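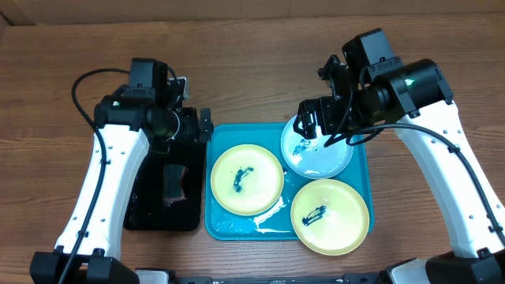
S. 233

3.2 Expositionserfassung und ihre Grenzen

Die Verbindung zwischen beruflicher UV-Belastung und dem Plattenepithelkarzinom der Haut gilt als gut belegt. Weit weniger klar ist, was die üblichen Fragebögen zur Sonnenexposition überhaupt messen. Der in der Surnska-Kohorte eingesetzte Bogen fragt nach den Stunden, die eine Person in jedem Lebensjahrzehnt an einem gewöhnlichen Arbeitstag im Freien verbracht hat. Wer mit 58 Jahren angeben soll, wie lange er mit Anfang zwanzig mittags auf dem Dach stand, rekonstruiert. Er tut das zudem mit dem Wissen um die eigene Diagnose, sofern er zur Fallgruppe gehört.

Modise und Motaung haben diesen Bogen als ausreichend zuverlässig bezeichnet und sich dabei auf eine Wiederholungsbefragung nach wenigen Wochen gestützt. Wir halten das Argument für schwach. Eine hohe Übereinstimmung zwischen zwei Befragungen zeigt zunächst, dass die Teilnehmenden sich an ihre erste Antwort erinnern oder dieselbe Faustregel ein zweites Mal anwenden. Über die Richtigkeit der Angabe sagt sie wenig. Ein Abgleich mit Lohnunterlagen oder Einsatzplänen wäre bei einem Teil der Betriebe möglich gewesen, unterblieb aber.

Hinzu kommt die Frage der Kleidung. Im Bogen wird der textile Sonnenschutz mit einer einzigen Angabe erfasst (»meist bedeckt« oder »meist unbedeckt«). Für Dachdecker, bei denen ein großer Teil der Läsionen an Ohren, Nacken und Handrücken sitzt, ist diese Einteilung kaum brauchbar. Ein langärmliges Hemd macht aus einem Befragten jemanden, der »meist bedeckt« arbeitet, auch wenn Kopf und Hände den ganzen Sommer ungeschützt bleiben. In der Auswertung erscheint er dann als gering exponiert. Eine solche Fehlklassifikation kann den geschätzten Zusammenhang abschwächen, sie kann ihn bei ungleicher Verteilung zwischen Fällen und Kontrollen aber auch verstärken. Welche Richtung überwiegt, lässt sich aus den veröffentlichten Tabellen nicht ableiten.

Abb. 3 Arbeitsplatz mit zwei Roboterarmen, Tabletts und runden Platten.

3.3 Dosimetrie als Referenz

Als Ausweg wird seit einigen Jahren die personengebundene Dosimetrie empfohlen. In der Teilstudie Firno trugen die Beschäftigten ein Dosimeter am Oberarm, jeweils für 2 Arbeitswochen im Sommer und im November. Die Autoren sprechen von einem Goldstandard. Auch hier sind Einwände angebracht. Der Oberarm ist eine bequeme Trageposition, sein Verhältnis zur Bestrahlung von Stirn oder Nasenrücken schwankt jedoch mit Körperhaltung und Sonnenstand erheblich. Der verwendete Umrechnungsfaktor stammt aus Messungen an einer aufrecht stehenden Prüfpuppe. Wer Pflaster verlegt oder Reben schneidet, steht selten aufrecht.

Schwerer wiegt die Auswahl der Messtage. Die Betriebe wussten im Voraus, wann gemessen wurde, und mindestens einer verlegte nach eigener Auskunft die Außenarbeiten am Freitag auf den frühen Morgen. Eine vorbildliche Maßnahme des Arbeitsschutzes, für die Schätzung der gewöhnlichen Belastung aber unbrauchbar. Von 233 ausgegebenen Dosimetern lieferten zudem nicht alle eine vollständige Messreihe. Wie mit den Lücken verfahren wurde, teilt der Bericht in einer Fußnote mit: Fehlende Tage ersetzte man durch den Mittelwert der Berufsgruppe. Das verkleinert die Streuung innerhalb der Gruppen und lässt die Unterschiede zwischen ihnen deutlicher hervortreten, als die Rohdaten es erlauben.

Das Auswertungsprogramm Novent, mit dem beide Teilstudien gerechnet wurden, bietet für fehlende Werte durchaus eine multiple Imputation an. Warum sie nicht verwendet wurde, bleibt offen; unsere schriftliche Anfrage dazu blieb bis zur Drucklegung ohne Antwort.

Wir bestreiten damit keineswegs, dass Arbeit im Freien das Risiko für hellen Hautkrebs erhöht. Zweifelhaft erscheint uns die Genauigkeit, mit der inzwischen Schwellenwerte für einzelne Berufe angegeben werden. Eine Dosis-Wirkungs-Kurve, deren Dosisachse auf Erinnerung, einer groben Kleidungsfrage und einem Oberarmwert beruht, trägt keine Angaben mit Nachkommastellen. Für die folgenden Analysen fassen wir die Exposition deshalb in 3 Kategorien zusammen und verzichten auf eine stetige Modellierung. Der Verlust an statistischer Trennschärfe ist uns bewusst. Die Ergebnisse der Sensitivitätsanalyse, in der Befragte mit widersprüchlichen Angaben ausgeschlossen wurden, sind in Abschnitt 4.1 dargestellt.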